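Keeping the Refrigerator Clean and Greens Fresh

Updated 2021-02-10

Most refrigerator smells start with a spill somebody meant to wipe up later. A full cleaning every 3 months is enough for most households if spills are dealt with the same day.

Start by moving the food to a cooler. Take out any shelves that lift out and let glass ones come up to room temperature before you wash them. Hot water on cold glass can crack it.

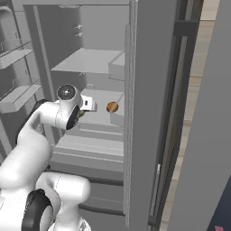
For the inside walls, mix 2 tablespoons of baking soda into a quart of warm water. Wipe from the top down, then go over everything with a clean damp cloth. Skip bleach and scented sprays. Dried syrup or jam comes off after a wet cloth has sat on it for a few minutes.

Door gaskets need a soft toothbrush and a little dish soap. Get into the folds and dry them well. To test the seal, close the door on a slip of paper and pull. If it slides out with no drag, check the gasket for crumbs before you order a new one. We replaced ours in August with one from the parts counter in Kirnton, and it took 30 minutes with a screwdriver.
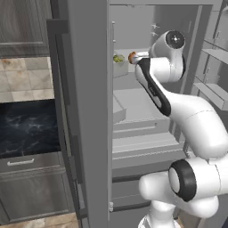
Lettuce keeps longest when it goes in dry. Wash it, spin it, and line the container with a paper towel. Change the towel when it feels damp. Keep greens away from apples and ripe pears, and away from the back wall if your refrigerator runs cold - frozen lettuce is only good for the compost.

Herbs with soft stems do better standing in a jar with an inch of water. Parsley will last over a week this way. Cilantro is less reliable.

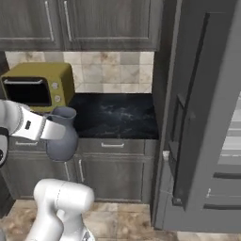
Pitchers pick up odors too, especially if they hold iced tea. Fill with warm water and a spoonful of baking soda, leave overnight, and rinse. A bottle brush gets into a narrow neck. For hard water film, use equal parts white vinegar and water, and never pour it in on top of the baking soda unless you want to mop the counter.

Let everything dry before the food goes back in. Put a date on leftovers with masking tape.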